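In Defence of the Sofa as a Shelf
Dorottya Hegyi
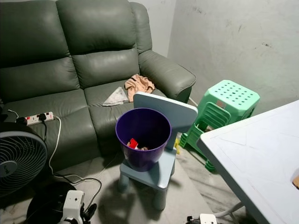 4 min read

My mother had a sofa in Kurkthorpe that was never sat on. It was kept for visitors, and the visitors, sensing something, sat in the kitchen. It had antimacassars. It lived to a tremendous age and went to the tip in better condition than I was.

I mention it because I have been told again, this time by a magazine in the dentist's at Wevbridge, that a sofa ought to be "a clear surface, an invitation". The article ran to four pages. It recommended two cushions and a throw, the throw to be draped at an angle as if someone had just got up from a lovely nap and been called away to inherit money. There was no mention of where you put the tea towels.

I think a sofa is the best shelf in the house and that we should stop being coy about it. Consider the competition. Shelves are high up and narrow, and things fall off the back. The dining table is wanted three times a day. The floor is where things go to be trodden on. A sofa is low, wide, padded and walled in on three sides, and if you drop a jug on it the jug usually survives. Had it been sold to us as storage we'd have been delighted and gone on about the arms.

Take the grey-green leather one up at the top of the page. On one seat there's a peach cloth in a heap and a white and grey one folded into a triangle, and on the other seat there's a power strip, lying along the cushion with a plug in it like somebody's uncle after lunch. I find this a very sound arrangement. Soft goods to the right, electrical to the left. Department stores have been laid out with less thought.

I will concede something about the power strip. The leaflet that came with mine says to keep it on a hard floor, away from upholstery, and the leaflet is right, and when anything on it draws real current mine goes down on the boards like a good girl. Heaters especially. I am arguing for the sofa as a shelf and I don't want letters from the fire service. But I notice that power strips climb. You put them on the floor on Saturday and by the middle of the week they're up with the cushions again, because that is where the person is, and the person has a telephone at four per cent.

The magazine people also have strong views on what they call transitional clutter, meaning anything that has been put on something else. A purple bin on a child's light blue chair would, I imagine, finish them off. I have a great deal of time for the bin on the chair. A small plastic chair is one of the most useful objects ever made and hardly any of its working life involves a child. Mine came from Katona, the hardware shop on the hill, when my nephew was two, and he is now a tall person with opinions on coffee. The chair has held paint tins, a tomato plant, my foot while I did the laces, and for one whole winter the router. A bin at that height is a bin you can hit from the sofa. I've tried it at floor level and my average drops.

What I really object to is the idea that a room with things in it is a room that has gone wrong. I went round a show home in Stiltdale last January, for the warmth mainly. Its sofa cost £2,203, which was written on a little card, and there was a bowl of wooden pears in front of it. I sat down. The young woman with the tablet came over and plumped the cushion next to me, with me still there. It was like being tidied. There wasn't a flex or a cloth to be seen in the place, and no fan either, and I thought, you couldn't dry a pair of socks in here without booking.

My own sofa has been scuffed to a shine in the places where people go, and the wall beside it has marks I have washed 11 times and now regard as tenants. I clear it on Sunday evenings. I do believe in clearing it. A shelf you never empty becomes a geological matter, and I once found a gas bill down the back that had been settled by a previous government. You lift everything off, put half of it away, wipe the leather down with a damp cloth, and stand there for a minute feeling like the magazine.

Then you need somewhere to put the cloth — and there's a whole empty seat, just there, at exactly the right height.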